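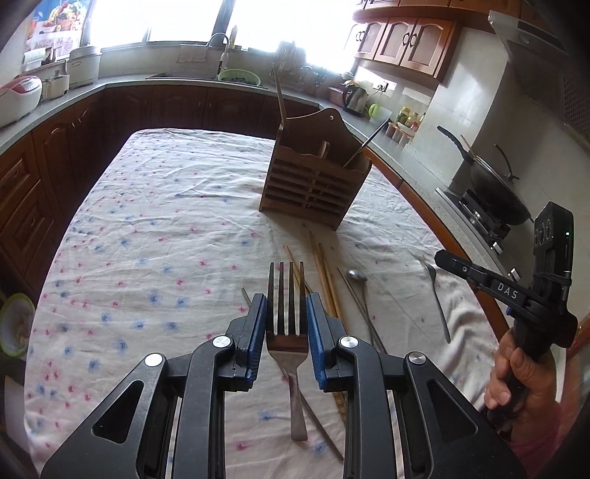
Girwood
Home organization writer and maintainer of this blog

17 June 2018

The utensil holder was due for a reset. It had reached the state where pulling out a spatula brought two chopsticks with it, and putting the spatula back took a second attempt. I do this job on the dining table with everything laid out on the cloth, and this post records the method and the measurements for anyone with the same type of holder.

The holder is the wooden kind with slatted sides and a curved back panel. The panel has a hole for hanging. I have never hung it. The hole sits above the top of the load, so with the holder full the weight pulls forward and the base swings away from the wall. On a counter or a table it stands without trouble.

Capacity first. The opening on mine measures 104 mm across on the inside. Long tools take more of that than expected, as the handles lean and cross near the bottom and the heads spread at the top. The practical limit is set by the heads. One wide spatula blocks the space of several chopsticks. I now keep 17 pieces in it as a ceiling, and anything over that goes in the drawer.

Sorting is by length and then by material. Long tools stay in the holder: the wooden spatula, the skewer. Forks and spoons go in the drawer tray, apart from the long-handled spoon, which does not fit the tray lengthwise and has to live upright. Chopsticks are split into wood and metal. Mixed pairs are a nuisance at the table, and the two kinds wear differently. The metal ones slide through the gaps between slats if the gaps are wide enough, so check that before buying. The second holder, on the back counter near the sink, takes only chopsticks and a few small utensils in daily use.

Cleaning. Slatted sides let air through, but the floor of the holder collects water that runs down the handles. I stand the holder upside down on a rack overnight and wipe the inside corners with a bottle brush. Wooden chopsticks get checked one at a time. Run a thumbnail along the last 40 mm of the thin end. If it catches, the surface has opened and the stick is retired, together with its partner. Forks with flat handles only need a look at the base of the tines, where egg dries hard. I have tried soaking in baking soda and in plain dish soap and measured no difference in scrubbing time.

Oil: I used the Ondis board oil on the spatula last November and again this month. It goes on thin and needs a full night before the tool goes back in the holder. The Grorow one I had before stayed tacky for two days in the same kitchen. Neither is needed on chopsticks.

A note on the table covering. I work on a cloth because steel on bare wood is loud and leaves marks. The one with the small pink and blue flowers is the everyday cloth, and it does not lie flat, so round items drift along the creases. Chopsticks laid diagonally to a crease roll less than ones laid parallel to it. A folded towel would work better if you are sorting a large number.

Placement on return. Tools used at the stove belong within reach of the wok, and that is the right side of this kitchen. The left side has the rice cooker and slow cooker, and both vent steam, so no wood goes there. The stretch next to the electric kettle was already taken by the condiment bottles. A Feng turntable is on order for those and should free roughly a hand's width, enough for the holder to stand back from the burner.

Still open: the skewer. It is the only one I own, it is sharp, and it stands in the holder at an angle where it meets the back of the hand. I am considering a cork on the tip. A magnetic strip under the upper cabinets is the other option, but the doors there have round handles and I have not yet checked the clearance.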